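Eating around evening training
Speaker notes, Skevmont grappling club open evening, February
Running time 15 minutes, then questions

Opening

Thank the club for the mats and the chairs. Say at the start that I am not a dietitian. I train, I cook, and I kept a food diary through two seasons of evening classes. Anyone with a medical condition, or anyone under eighteen, should talk to somebody qualified before changing how they eat. Say it slowly and don't rush on to the next bit.

Ask for hands: who trains after work? Who eats before? Who gets home and eats whatever is nearest the fridge door? Wait for the hands to go down.

The problem with the evening class

Class starts at 7 p.m. Most people had lunch at noon or one. A proper dinner at six sits badly when someone is lying across your stomach twenty minutes into the warm-up. No dinner at all means you fade in the last rounds and then eat twice over at ten at night. I did the second one for most of my first season. My diary for that time is mainly toast.

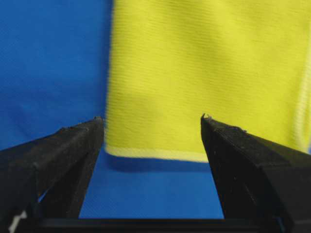 Surely you just have your dinner at four and leave it at that, came the objection when I gave this talk in Clastmont, and several people nodded. My answer then was that it's fine if you are at home at four. Most of the room was at work, and a plate of pasta at a desk is hard to arrange. The person asking worked early shifts, so for them it was good advice. Mention shift workers at this point, I left them out last time.

What I do now

Split dinner in two. The first half is at half past four or five: a bowl of rice with egg, or a cheese sandwich and a banana. Plain food, not much fat, nothing with a lot of chilli. The second half is after class, and it is already cooked.

Say that again: already cooked. The whole plan fails if there are onions to chop at half past nine.

Pass round the printed sheet here. It has the three bean stew on one side and the chicken and rice on the other. The stew says 150 grams of dried beans for one person over two meals. Tell them tins are fine. Somebody will ask about lentils; yes, lentils.

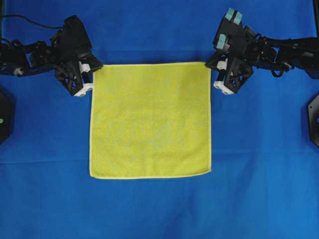 The stew keeps for three days in the fridge and freezes well. I make it in the morning on a day off and put it in flat tubs, so that it thaws evenly. Cool it quickly and get it in the fridge, don't leave the pot on the hob overnight. Rice needs more care than people think. Cool it fast, eat it the next day, heat it until it steams all the way through.

Drinks: water through the afternoon. If you only start drinking when you reach the changing room you will feel it slopping about. I stopped having coffee after three and slept better for it, though that is only me.

Competition day

Keep this short, it could be its own talk.

My first competition was at Tuvberg. I ate a cooked breakfast in a café because everyone else was having one, then waited hours for my bracket. I felt heavy, and lost my first match on points. I don't blame the sausages for all of it.

For the next one, at Tomoana, I took a bag: two rolls with jam, a tub of plain rice, dried apricots, salted crackers. I ate small amounts all day. I lost there as well, but I had something left at the end of the match. Pause here, people usually laugh.

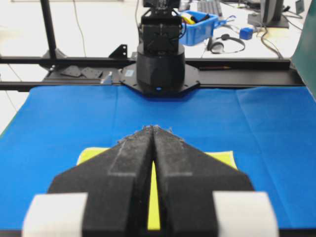
Rules for the bag. Nothing you haven't eaten before a normal class. Nothing that needs a fridge. Pack more than you think, as the timetable always slips and the snack counter always runs out of the sensible things first.

Making weight

Someone will raise it. Say plainly that I am not going to give advice on cutting weight, and that for a club competition I would enter the class I am already in. If they press, point them to their own coach and a doctor.

The diary

I wrote down what I ate, when, and one word for how class felt. By the end I had 1,256 entries, and most of them are dull. The useful part was the one word. "Heavy" turned up after crisps and after late lunches. "Fine" turned up after rice. I never counted calories and I don't suggest it for anyone in this room.

Show the page from November if the projector is working. If it isn't, read out one line and move on.

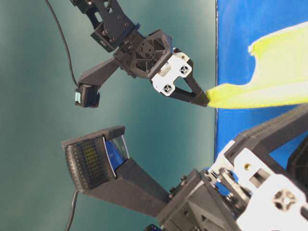

Photo: Tomoana Pictures

Suggest they try it for a fortnight, with a cheap notebook kept in the kit bag. A phone is all right too, but mine always ended up in the locker.

Questions

Likely ones: protein powder (I don't use it, no strong view), eating after ten (I do, and I sleep well enough), vegetarian version of the second recipe (swap the chicken for firm tofu and fry it first).

Spare sheets are in the blue folder. Leave the rest on the front desk and stack the chairs by 9 p.m.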